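4. Evaluation of the Jevlow gripper kit on the computer teardown task

The kit under review is sold by Paju as an add-on for small robot arms. It includes the gripper, a wrist camera, a mounting plate and the Stindari control software. We tested it for the Wanonby lab course, with desktop towers as the work item. The seller lists a payload of 500 g and a mass of 187 g per finger set. We did not check either value.

Drive removal was chosen as the main task. The drive caddy has to be reached past loose power and data cables, and the space beside it is narrow.

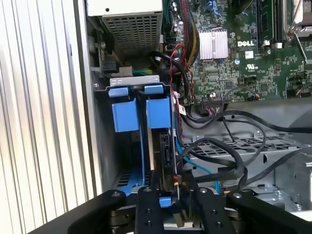 Figure 3. Wrist camera view of the open tower, with the fingers near the blue drive caddy.

The wrist view was used for the final approach only. Its main limit is that the fingers cover part of the target area at short range. Glykeria Ververidis wrote the approach routine, which stores the caddy position before the fingers close -- the operator can correct it by hand if a cable lies in the path.

Setup took 165 minutes, most of it spent on the camera calibration. The manual gives the calibration steps in the wrong order, and error code 1001 is not listed in it at all. Evdokia Deligiannis found that the code refers to a missing tool offset.
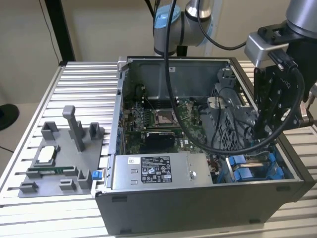
After the offset was entered, the software started without further errors. The tool offset is lost when the controller is switched off, so it must be entered again at each session. We saved it in a start script. Cable routing at the wrist is left to the buyer, and the kit has no clips for it. Section 5 covers the grip force settings.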